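Why Does Bread Rise?

Kids' Kitchen Science, Kashyap Library Pages

Put a ball of bread dough in a bowl, cover it with a towel, and come back after lunch. The dough will be much bigger than it was. If you press it with a finger, it feels soft and full of air.

The air is a gas called carbon dioxide, and it was made by yeast.

What is yeast?

Yeast is a living thing. It is a kind of fungus, so it is a relative of mushrooms and molds. Each yeast is made of just one cell. It is much too small to see without a microscope. The brown grains in a packet of dry yeast are clumps with a huge number of yeast cells in each grain.

Dry yeast is asleep. Scientists say it is dormant. It can stay that way for months in a cupboard and even longer in a freezer. When it gets water and warmth, it wakes up and starts to feed.

People used yeast long before they knew what it was. Bakers in ancient Egypt made bread that rose. They may have left some dough out and noticed that it puffed up. Wild yeast lives on grain, on fruit skins, and in flour, so it was already in the dough.

What does yeast eat?

Yeast eats sugar. You might think there is no sugar in plain dough, but flour contains a lot of starch, and starch is made of sugar pieces joined in long chains. Flour also contains enzymes. Enzymes are tiny helpers that cut the chains into shorter pieces the yeast can use.

As the yeast feeds, it gives off two things: carbon dioxide gas and a little alcohol. This is called fermentation. Most of the alcohol goes away in the heat of the oven. The gas is the part that makes the dough rise.

Why doesn't the gas just float away?

Flour has protein in it. When you mix wheat flour with water, the proteins join up and make a stretchy material called gluten. Kneading means pushing, folding, and turning the dough, and it makes the gluten stronger. You can feel the change. At first the dough is lumpy and tears easily. After ten minutes it is smooth, and you can stretch a piece quite thin before it breaks.

Gluten works like the rubber in a balloon. The gas pushes out and the dough stretches around it, making bubbles. A loaf has thousands of them.
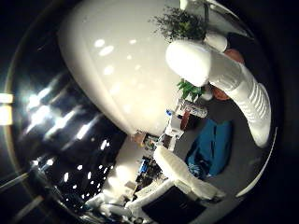 Why do bakers let the dough rise in a warm place?

Yeast works faster when it is warm. In a cold kitchen the same dough still rises, but it can take several hours longer. Too much heat is bad for it, though. At 55 degrees Celsius (131 degrees Fahrenheit) yeast cells start to die quickly. Water for yeast should be near 35 degrees Celsius (95 degrees Fahrenheit), a little cooler than your body.

Dinesh Pathak runs the bakery in Kaltholm and bakes 3,000 rolls a week. In winter he mixes his dough the night before and leaves it in a cool room until morning. Slow dough has more flavor, he says, and he doesn't have to get up at two.

What happens in the oven?

Three changes happen one after another, and some of them overlap.

First, the dough gets a last big push. The yeast speeds up as it warms, and the gas already in the bubbles swells. Some of the water turns to steam, and that swells too. Bakers call this oven spring.

Next, the yeast dies and the dough sets. The gluten gets firm and the starch soaks up water. Now the bubbles can't shrink back, and they become the holes you see in a slice.

Last, the outside dries and turns brown. Sugars and proteins on the surface react in the heat and make the crust, along with most of the bread smell.

Try it: the balloon test

You need:
a small, clean plastic bottle
a balloon
one packet of dry yeast
two teaspoons of sugar
half a cup of warm water

Stretch the balloon a few times. Pour the warm water into the bottle, add the sugar and yeast, and swirl it. Fit the balloon over the top and stand the bottle in a bowl of warm water. Look at it every ten minutes for an hour.

Make a second bottle with no sugar and compare the two. Then try one with cold water. Write down what you find.

Take the balloons off when you finish. The mixture can go down the sink.

Words to know

Dormant: alive but not active.
Enzyme: something that helps a chemical change happen faster.
Fermentation: the way yeast gets energy from sugar, making gas and alcohol.
Gluten: the stretchy material in wheat dough.

Written by Meenakshi Bisht. Checked by Ramesh Upadhyay. Last updated May 28, 2026.

Next page: Why Does Popcorn Pop?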